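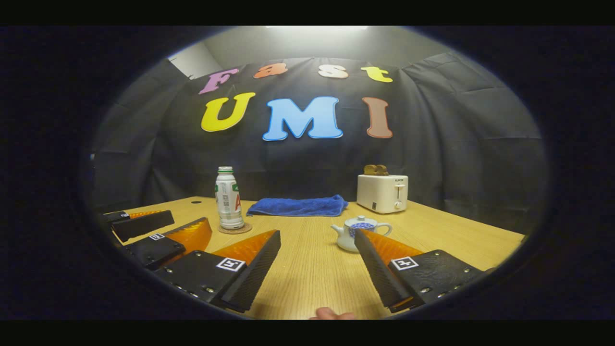
3. MATERIALS AND VIEWING CONDITIONS

3.1 Lettering and ground

Temporary signs made from separate letters differ from printed signs in several ways that affect reading. The letters are placed by hand, so spacing and baseline vary from one sign to the next. Color is often assigned letter by letter, and a single word may contain both light and dark members. The ground is frequently cloth, whose surface is neither flat nor evenly lit. Figure 2 shows lettering of this general type, with two rows of different letter size on a black fabric ground.

Figure 2. Cut-out foam letters in mixed colors on black fabric. Each letter carries a thin white outline. The upper row is in mixed case and curves slightly upward in the middle; the lower row is in capitals.

The letter set used in the study was the Talora set, cut from closed-cell foam sheet and supplied in both cases. Letters were produced in light, medium and dark colors and in two edge conditions, plain and outlined. In the outlined condition a white border was printed on the face of the letter before cutting. The border did not change the outer dimensions of the letter. It did reduce the area of the colored interior, and this reduction was proportionally greater for small letters than for large ones. Edge condition and letter size therefore cannot be treated as fully independent, and the analysis in Section 4 includes their interaction.

The ground was Kurnance cloth, a matte black cotton weave. It was used stretched over a board or hung loose from its top edge. Stretched cloth gave an even ground. Loose cloth formed folds, which were left as they fell, except that any fold crossing the face of a letter was smoothed before the session began. The same piece of cloth was kept for all sessions at one site. Lint was removed with a dry brush between sessions, as pale lint raised the measured luminance of the ground near the letter edges.

3.2 Contrast measurement

Luminance was measured with a spot meter placed at the reader's position. Readings were taken from the interior of each letter and from the ground on either side of it, and the two ground readings were averaged. Where the interior was too narrow to fill the measuring spot, as with the lowercase "i" and the crossbar of the "t", a flat sample of the same foam was pinned at the same place and measured in its stead.

Two contrast values were computed for each letter in the outlined condition. Interior contrast compares the colored area with the ground. Edge contrast compares the white border with the ground. For a light letter such as yellow, the two values are close together. For a dark letter such as brown, interior contrast on black is low while edge contrast remains high. A white letter with a white outline is a special case, in that border and interior share one color, and it was coded as plain for the purposes of analysis.

An average taken over a whole word was not used. A word with three light letters and one dark letter may have a satisfactory mean contrast and still be misread at the dark letter. Contrast was instead entered at the level of the letter, with word as a grouping factor.

3.3 Arrangement

Words were set in one row or two. In two-row signs the rows could be equal in size, or one could be larger than the other. Baselines were straight or arched. The arched baseline was laid out with a card template and rose toward the middle of the row, so that the outer letters sat lowest. Letters on the arch were kept upright in half of the signs and turned to follow the curve in the rest.

Spacing was set by eye by the same person throughout, using the Rosser procedure. In this procedure the gaps between neighboring letters are judged by area, and wide letters such as capital "M" are placed first when they occur inside a word. A second person checked each sign from the reading position. Signs in which the checker saw an unintended break between letters were reset and checked again.

Word choice requires comment. Common words can be recovered from partial information, and an error at one letter may go unseen in the response. Short coined strings do not allow this, but they are read more slowly and may be taken for abbreviations, especially when set in capitals. Both kinds were included. Common words were drawn from a list of short adjectives and nouns, and coined strings were built from the same letters, matched in length and in the number of ascenders where case allowed.

3.4 Lighting

All sessions took place in the Dultden hall under ceiling fixtures. Daylight was excluded with blinds. Lamps mounted directly above a sign can fall within the reader's field of view and lower the effective contrast of the upper row. To assess the effect, signs were presented at two heights. In the low position the nearest fixture was outside the central field for all readers. In the high position it was just above the top edge of the cloth.

Glare was not measured directly. Veiling luminance was estimated from the position of the fixture and the age of the reader, and the estimate was entered as a covariate. It is likely to be less accurate for readers who wore tinted lenses, and those readers were flagged in the data file. Removing them did not change the direction of any effect reported below.

3.5 Readers and procedure

Eighty-six readers took part, all with normal or corrected vision as tested on the day. Each attended 4 sessions. A session consisted of a short practice block followed by the main block, in which signs were uncovered one at a time behind a drawn curtain. The reader named each letter aloud in order and then gave the word or string as a whole. Naming times were taken from the audio record by Angharad Kneath, who did not know the edge condition of the sign being timed.

After removal of presentations in which the curtain caught or the reader spoke before the sign was fully uncovered, 3,807 presentations remained. Of these, 821 contained at least one naming error. Errors were sorted by type. Substitutions between letters of similar shape, such as "I" for lowercase "l", were kept apart from omissions, in which a letter was passed over entirely. The two types are expected to have different causes. Substitution depends mainly on the form of the letter and on the case of its neighbors. Omission is more closely tied to contrast, and in a word of mixed colors it should fall mostly on the darkest member.

Case errors, in which the correct letter was named but the wrong case was given, were recorded and are not counted above. Readers had not been asked to report case, and many did so only in the first session.

3.6 Limits of the materials

The results apply to foam letters with a matte face. Felt and glossy card were tried in January and set aside, the felt on account of its blurred edge and the card on account of reflections that moved with the reader's head. Only black cloth was tested. On a pale ground the white outline would merge with the surround and the order of the colors by contrast would be largely reversed, so the values in Table 3 should not be carried over to such signs without new measurements.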